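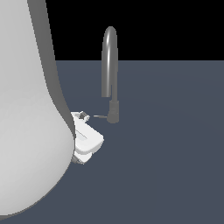

Kit de simulation Trito (Trukthorpe) – scène « robinet » : retours d'évaluation

labo_meca_50
Notre service évalue le kit Trito, édité par Trukthorpe. La scène retenue est celle du robinet col-de-cygne, manette à gauche, pince blanche à proximité. Nous souhaitons recueillir l'avis d'établissements déjà équipés avant la fin juin.

Skesenari
Kit utilisé depuis 15 mois. L'installation est conforme à la notice et le support répond dans les délais. Réserve sur le rendu : contours du bras crénelés, fond noir uni, plan de travail sans texture.

r.atelier17
Je ne partage pas cette réserve. Pour l'apprentissage d'une consigne de saisie, un décor neutre est préférable – le module Shek permet d'ailleurs de substituer les textures.

Skesenari
Le module Shek fait l'objet d'une licence distincte, à 402 euros par poste. Il convient de l'intégrer à la comparaison.

labo_meca_50
Merci de cette précision, absente du devis reçu. Les ombres portées peuvent-elles être activées ? Je n'en distingue guère sous la pince.

r.atelier17
Oui, dans les paramètres d'éclairage. Prévoir un temps de calcul supérieur.

Skesenari
Je maintiens mon avis : à ce tarif, ce réglage devrait être actif par défaut.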